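Sicherheit in der Robotik, Skript zu Einheit 8
Fallbesprechung: Die grüne Anzeige
Nesma Kettani

Zur Erinnerung: Beim letzten Mal ging es um Fehler, die eine Steuerung meldet. Heute geht es um einen, den sie nicht gemeldet hat. Grundlage ist der Störungsbericht von Cidisel aus dem Februar, Lauf 357. Bitte vorher lesen, auch den Anhang, so mühsam er ist.

Kurzfassung: Der Greifer sollte ein Teil vom Tuch aufnehmen und ablegen. Das Programm meldete »gegriffen«, der Arm fuhr los, das Teil lag noch auf dem Tisch. Die Statusleuchte blieb die ganze Zeit grün. Im Bericht steht dazu: »System in Ordnung.« Das halte ich für eine gewagte Formulierung.
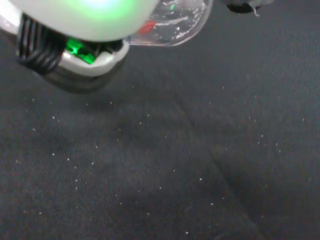

Was heißt Grün in diesem Aufbau? Laut Handbuch: Versorgung liegt an, Kommunikation steht, kein Fehler im Speicher. Vom Werkstück ist keine Rede. Trotzdem hat die Bedienerin in den Arbeitsbereich gefasst, weil sie die Leuchte als Freigabe las. Passiert ist ihr nichts, der Arm stand. Eine Schutzmaßnahme war das nicht – es war Glück.

Der Bericht nennt als Ursache eine Falte im Tuch. Mag sein. Belegt ist es nicht, denn der Versuch wurde nur 2 Mal wiederholt, beide Male ohne Fehler. Evanthia Stamatopoulos vermutet eine zu niedrige Schwelle in der Griffkontrolle. Auch dafür fehlen die Messwerte.

Zur Übung:
Stellen Sie beide Erklärungen gegenüber und notieren Sie, welche Messung sie trennen würde. Schlagen Sie eine Anzeige vor, die den Greifzustand vom Betriebszustand unterscheidet. »Bediener schulen« allein gibt keine Punkte.

Abgabe über Edidico, höchstens 2 Seiten.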